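Teaching a Two-Arm Robot to Pack a Box, Part 3: The Mat, the Box and Your First Good Runs

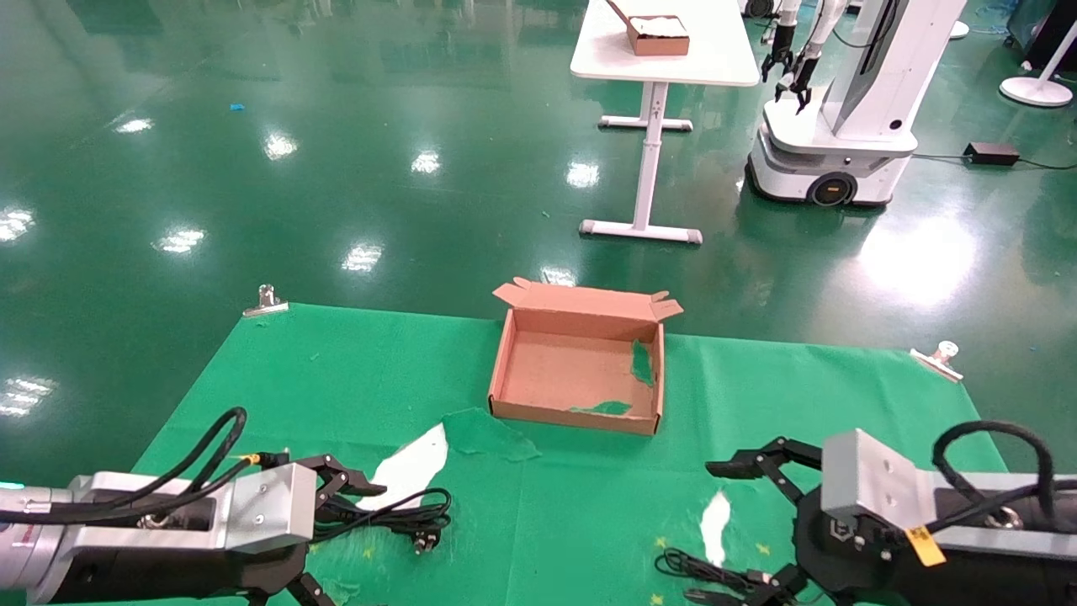
Open box on the mat, one arm on each side, grippers pointing in.

If you followed the first two parts, you have two arms bolted down, powered and answering to the Fulex controller. Now comes the part I've been itching to write up, where the thing starts doing a job! The job is a simple one: pick up scraps of soft material and put them in a shallow cardboard box. It sounds like nothing, and it will keep you happily busy for a whole Sunday.

What you need

Two arms with two-finger grippers, already homed
A cloth mat, any solid color that doesn't match your box
Two metal clips
A shallow cardboard box with fold-back flaps
A handful of soft scraps (old mat offcuts are perfect)
The Urken recorder, or whatever you use to log joint positions

Step 1. Clip the mat

Spread the mat so both grippers can reach the middle of it with some bend left in the elbows. Pull it flat and clip the two back corners. I skipped the clips on my first try and the mat crept toward me a little with every grasp, so by lunchtime all my saved positions were off.

A worn mat is fine. Ours has tears with white backing showing through, and the vision side copes with that once it has seen enough examples. What you do want to watch for is a loose flap, which a fingertip can slide under. Pilar Alarcón, who shares the workshop with me, trims hers with scissors. I just keep the pick spots away from them.

Step 2. Set the box

Fold the lid flaps all the way open and stand them up along the back edge, away from the arms. Angle the end tabs outward. If they lean in, they'll catch a wrist on the way down, and a light box goes flying when that happens (very funny the first time).

Don't tape the box down yet! You want to learn how hard you're bumping it. Draw a small pencil tick on the mat at each front corner and check the box against the ticks after every few runs. Once it stays put, you know your approach height is good.

Step 3. Sort out your cables

The cables that loop over the arms need slack, but the loop has to stay above the forearm through the whole move. Run each arm slowly to its farthest reach and back while you watch the cable and nothing else. Power cords can lie on the mat as long as they're outside the sweep of the grippers. Mine could be tidier, and I'll cover routing properly in Part 4.

Step 4. Teach the reach

Start with one arm and leave the other parked with its gripper open. Save four positions in this order:

Hover: straight above the scrap, fingers open
Grasp: fingertips just touching the mat
Lift: well clear of the box wall
Drop: over the center of the box, low enough that the scrap doesn't drift

Play them back at the slowest speed with your hand on the stop button. Then do the same with the other arm. Only after both work alone should you let them take turns, and make each one return to hover before the other sets off.

Step 5. Close gently

Soft scraps fool the grip sensor because there's so little to push against. I set the closing time to 300 milliseconds and got much cleaner picks than with the snappy default. If you miss a scrap, try pinching it into a little peak before the run. Flat cloth is a tough target for two fingers, and you can work up to it.

Step 6. Record, reset, repeat

Put the scraps somewhere new each time, nudge the box a bit, and record again. Eight runs in a row without a touch-up is my bar for moving on. Joaquín Gaete, who got me into all this, has 1074 runs saved on his setup and still gets excited when one goes in clean. So do I!

Scraps that end up leaning on the box wall count as in, by the way. Take them out and shuffle them before the next run.

Troubleshooting

Box slides toward one arm: that arm's drop position is too low. Raise it and reteach.
Gripper drags the mat: raise the grasp position a hair and check your clips.
Both arms stop at once: the Fulex has seen an overlap. Widen the gap between the two hover positions.

Part 4 covers cable routing and closing the flaps with both arms together.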